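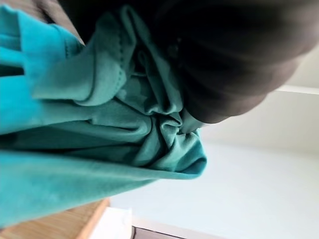 Sirkgate Court Reports: data card

Contents
3,847 short news items on assault and domestic dispute cases heard in lower courts. 2,554 have a recorded plea. Names of accused and victims are removed.

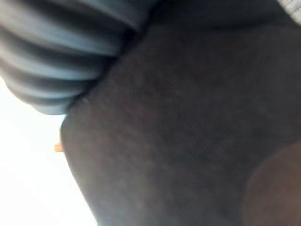
Ribbed part and dark gray surface, close up.

Fields
case_id, court, charge, plea, next_hearing

Labels were checked by Kyrylo Tkachenko and Yevhen Romaniuk. Adjourned cases keep the plea from the first hearing, 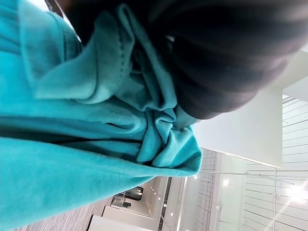

even where a later report gives a different one. Last update: 25/02/2021.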